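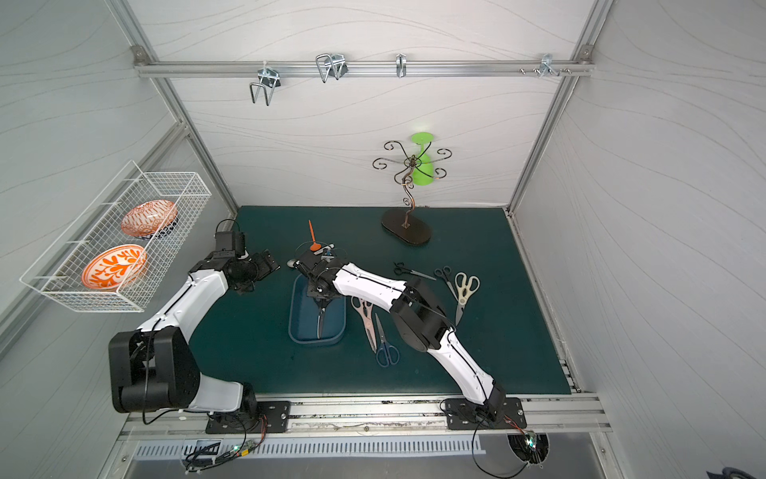

To: Climolville Court and Corrections Reporting List
From: Jenő Farkas
Subject: Re: Request for probation fee ledgers, Giltlow County
Date: Sun 12 October

Members of the list,

I am replying to the message quoted at the foot of this post, which was sent to the list by the Dudás Legal Aid Office. Several members wrote to me privately with the same questions, and it seems better to answer them in one place.

The Giltlow County Department of Community Supervision has now released part of the material requested in June. The release consists of the monthly fee ledgers for adult probation, the contract with Grutuleck Collections, and two amendments to that contract. The department has withheld the correspondence between its director and the contractor, citing the exemption for preliminary drafts. An appeal against that decision was filed with the county records officer and has been acknowledged in writing.

The ledgers list 2121 adults who were under supervision in the county during the last budget year. Of these, 1785 were charged the monthly supervision fee at least once. The department's own rules allow the fee to be waived for any person who receives public assistance or who has been found unable to pay by the court. The ledgers record 173 waivers for the year. They do not say how many people applied for one, and the department states in its cover letter that refused applications are not kept in a form that can be searched.

Members who intend to publish from these records should take note of the following.

The column headed "Status" does not mean what it appears to mean. An entry of "closed" refers to the fee account and has no bearing on whether the person has completed probation. One newsletter in the region has already printed a figure based on the other reading and has since corrected it.

The ledgers also contain 56 entries marked "referred." According to the second contract amendment, an account is referred when it has gone unpaid for three consecutive months, at which point the contractor may ask the department to schedule a hearing. The records do not show the outcome of those hearings. Court dockets would, but they must be requested case by case from the clerk, and the names in our copy of the ledgers are redacted. I would therefore ask members to avoid any statement that people were jailed over unpaid fees unless they hold a docket or a court order that says so. We may well find such cases. We do not have them at present.

On the contract itself, the county pays Grutuleck nothing directly. The company adds a service charge to each payment it processes and keeps that charge. The first amendment permitted the charge to be applied to partial payments as well as to full ones. A person who pays the monthly fee in four installments is therefore charged four times. The amendment was approved on the consent agenda of the county board without discussion, and the minutes give no vote count beyond the word "carried."

The Dudás office asked whether the list would coordinate a joint request to the neighboring counties. The steering group has considered this and agrees in principle. We propose that each participating newsroom or organization take one county and use identical wording, so that the replies can be compared. A draft of the request letter will be sent separately to those who reply to me. Please state which county you are able to cover and whether your organization can meet copying costs. Where it cannot, the group has a small fund that may be applied for in the usual manner.

The department has offered a briefing on its waiver procedure. It would be held at its office in Climolville and would be on the record. I have asked that it be open to all members and that written questions be accepted in advance. Questions should reach me by the end of next week. They will be forwarded in full, with the name of the organization submitting them, unless you tell me otherwise.

Finally, members are reminded that the unredacted sample pages sent to three of us in error remain confidential. They have been returned to the department, and no copies should be held. Any member who received them by forwarding is asked to delete them and confirm to me that this has been done.

Yours sincerely,

Jenő Farkas
List moderator
Climolville Court and Corrections Reporting List

----- Earlier message -----

> From: Dudás Legal Aid Office
> Subject: Request for probation fee ledgers, Giltlow County
>
> Dear members,
>
> This office represents a number of people on probation in
> Giltlow County who report being charged more than the
> monthly fee set by the court. Several were not told that
> a waiver was available.
>
> We understand that a records request is pending. Could the
> moderator advise whether any ledgers have been released,
> and whether they show the number of waivers granted? We
> would also like to know if other members would support
> a joint request covering the neighboring counties.
>
> We are not able to share client files but can explain the
> waiver form and the hearing process to any reporter who
> would find that useful.
>
> With thanks,
> Dudás Legal Aid Office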